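**Wastebasket swap at Alarcón library opens for a second round**

2024-09-25

The Alarcón branch library will give out small wastebaskets to local households again this fall, after the first batch ran out in April.

The program, called Bitimeck, asks people to bring in a bag of used plastic packaging from home. In return they get an open-top basket for a desk, bedroom or bathroom. The packaging goes to Drarkemo, a sorting plant outside town that takes bags, wrap and film the curbside trucks will not pick up.

Eulalia Rivadeneira, who runs the program from a back office at the library, said the first round handed out 292 baskets. She has 135 for the second and expects them to go fast.

"People kept telling us they had one bin in the kitchen and nothing anywhere else," Rivadeneira said. "So the wrappers from the bedroom went on the floor, or they went in the kitchen bin with the food. Once there's food on it, the plant won't take it."

The baskets are light plastic mesh, round, and narrower at the bottom so they can be stacked for storage. They come without lids. Pink was the color most people asked for last time, according to Rivadeneira, and the library has ordered more of it.
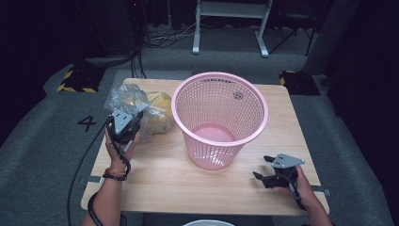 Does a mesh basket need a liner? For paper and dry wrappers it can be used bare, but anything small, damp or crumbly should go in a bag first.

Any clear bag that fits over the rim will work, and bread bags are fine for the smaller baskets. The library does not supply liners. Residents who want to keep plastic film apart from other trash are asked to use a second container for it and leave it loose until drop-off.

Packaging brought to the library should be empty and dry. Clear bags, shrink wrap and the outer wrap from paper towels are all accepted. Foam trays, bottles and anything with a paper label glued on are not. A full grocery bag of film counts as one exchange, and each household may make two.

Druritard, a housewares store on the same block, is selling the baskets to the library at cost and storing them until they are needed. The store will also hold a drop-off bin by its side door for people who have film to get rid of but do not want a basket.

Rivadeneira said the first round brought in more than 26 sacks of film, most of it clean enough to send on. A few sacks had to be thrown out because of food or wet paper mixed in, and this time the desk staff will look through each bag before handing over a basket.

Exchanges take place at the side desk during regular library hours, until 6 p.m. No library card is required. Baskets cannot be reserved by phone, and colors depend on what is left on the shelf.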